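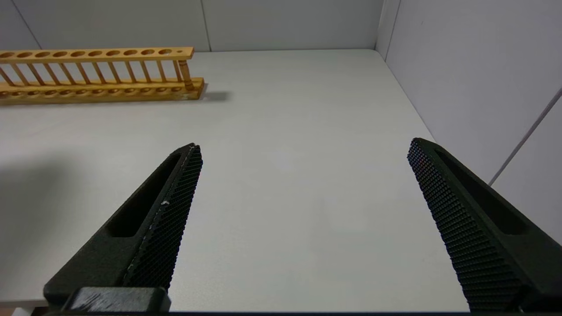

흰 상판 위의 나무 시험관 꽂이.

Skimstead 해안 단독주택 매물 검토 메모. 해당 필지 도면과 등기, 현장 확인 내용을 순서대로 올림. 매수 의견은 아니고 서류 기준 정리임.

1/
연면적 346㎡, 지상 2층. 중개사 광고에는 '바다 전면'으로 나와 있으나 1층 거실에서는 앞 필지 담장 위로 수평선만 보임. 조망은 2층 침실과 테라스 기준으로 읽어야 함. 광고 문구의 조망은 층 표시가 없으면 최상층 기준인 경우가 많음.

2/
346㎡에는 지하 차고와 기계실이 포함됨. 난방이 들어가는 면적은 도면상 따로 표기되어 있고, ㎡당 단가 비교는 이쪽으로 해야 함. 같은 길의 다른 매물은 차고를 빼고 광고 중이라 단순 비교하면 이 집이 싸게 나옴.

3/
진입로는 사유 도로. 지분 등기 확인됨. 다만 포장 보수 분담 약정은 옛 소유자들끼리 맺은 것이고 승계 조항이 없음. 계약 전에 인접 소유자 전원의 재확인 서면을 받는 것이 맞음. 구두 확인은 의미 없음.

4/
경계에서 해안 보호선까지 도면상 300m. 보호선 안쪽이면 증축과 수영장 신설이 제한되는데 이 필지는 바깥쪽. 단, 보호선 재조정안이 공람 중이라 확정 도면이 나오면 다시 재야 함. 열람은 Niltthorpe 지적 창구에서 가능하고 금요일은 오전만 받음.

5/
수영장은 허가 도면에 있음. 옆의 펌프실은 없음. 철거 대상까지는 아니어도 대출 감정에서 면적이 빠짐. 매도인 쪽에서 사후 신고를 끝내고 넘기는 조건으로 특약을 넣을 것. 잔금 이후로 미루면 비용이 매수인에게 넘어옴.

6/
외벽 남서면 도장 들뜸. 염분 영향으로 보이지만 테라스 배수구 아래쪽에 몰려 있어서 누수 가능성도 배제 못 함. 육안으로는 구분이 안 되니 함수율 측정을 요청함. 결과지는 아직 못 받음.

7/
창호는 알루미늄 복층유리. 바다 쪽 미닫이 하부 레일에 부식. 교체 견적은 약 3주 걸린다고 함. 레일만 교체 가능한 모델인지가 관건인데 제조사 표기가 지워져 있어 단면 치수로 대조 중.

8/
보안 설비는 단지 공용 출입 통제와 세대 내 경보로 나뉨. 공용분은 관리비에 포함, 세대분은 별도 계약이고 명의 변경이 필요함. 광고에는 '24시간 보안'으로 묶여 있음. 관리비 내역서에서 항목을 떼어 봐야 실제 부담액이 나옴.

9/
관리비 내역서를 보면 7월 청구액이 다른 달보다 높음. 조경 용수 때문. 연간 합계로 받지 않고 한 달치만 받으면 오차가 큼. 매도인이 보내온 것은 겨울 한 달치였고, 연간분을 다시 요청해서 받았음.

10/
비교 대상으로 Arroyo 매물과 Rendville 매물을 같은 기준으로 정리해 둠. Arroyo는 대지가 넓지만 경사가 심해서 실사용 마당이 작고, 옹벽 점검 기록이 없음. Rendville은 서류가 가장 깨끗한 대신 바다까지 차로 나가야 함.

11/
등기상 근저당 하나 남아 있음. 말소는 잔금일 동시 처리로 협의됨. 말소 서류는 잔금일 전에 사본을 받아 채권자에게 직접 확인할 것. 중개사가 전달한 사본만으로 진행하지 말 것.

12/
통행 지역권도 하나 있음. 북쪽 경계를 따라 옆 필지의 배수관이 지나감. 위치는 등기 부속 도면에만 나오고 광고 도면에는 빠져 있음. 이 선 위에는 창고도 못 올림.

13/
남은 항목: 함수율 결과지, 펌프실 신고 접수증, 진입로 분담 서면. 받는 대로 이 스레드에 이어서 올림. 호가 관련 문의는 답하지 않음.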